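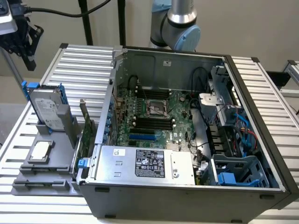

Reading time: 2 minutes

Products Cells Fixtures Service Contact

Dekex Bench Cell for Desktop Computer Work: Planning and Purchase Information

The Dekex bench cell is supplied by Aebischer to repair centers, refurbishers and training institutions that handle desktop computers in mixed lots. It combines a robot arm and gripper with a slatted aluminum work surface on which an opened tower can be laid on its side, next to a fixture that holds drives, processors and cards within reach. The following notes are intended for purchasing departments and technical managers preparing a budget request.

What the base price covers

The base price includes the arm, one gripper, the arm controller, the work surface with its frame, and the first parts fixture. Installation at the customer's site and two days of operator training are also included. Wrist cameras and fixed cameras are quoted separately, as the number and position depend on the work planned. Computers, replacement parts and consumables are to be provided by the customer.

Fixtures are the item most often left out of early budgets. A holder made for an upright hard drive in its caddy will not accept a bare drive of another size, and processor holders must match the package being handled. Customers are asked to send sample parts to the Sususach workshop before the order is confirmed. Changes to a fixture after release are charged at the hourly workshop rate.

Delivery and site preparation

Delivery takes about 15 weeks from receipt of the signed order. Orders that include special fixtures are scheduled once the sample parts have been checked. The customer should provide a level floor, a grounded power supply and enough clear space for the frame and camera supports. Cable routes should be agreed upon before installation, particularly where the cell will share a room with other equipment. 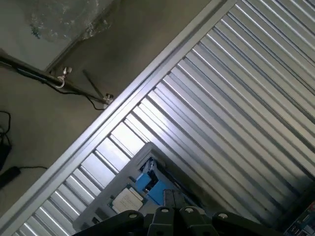
Small parts deserve separate attention in the plan. Trays may be placed directly on the slats, but a tray that is to be emptied by the arm must have a fixed position, and the cost of locating stops should be entered as its own line. Where several computer models are to be processed, Aebischer recommends that the first order be limited to the model with the highest volume. Further models can be added under the Celach extension plan at the prices in force on the order date.

Warranty and running costs

The arm and controller carry a warranty of two years. Gripper fingers and cables are treated as wear parts and are excluded. An annual service visit is optional during the warranty period and is required for any extension of it. Customers whose budget year closes in February may request that the service contract be invoiced in advance.

Quotations

Requests should state the computer models, the parts to be handled and the desired installation period. Technical questions are answered by Mirjam Zwahlen, Applications. Quotations and leasing terms are issued by Meinrad Camenzind, Sales. Prices and conditions are subject to change without notice.

Contact | © Aebischer, August 2020 | Back to top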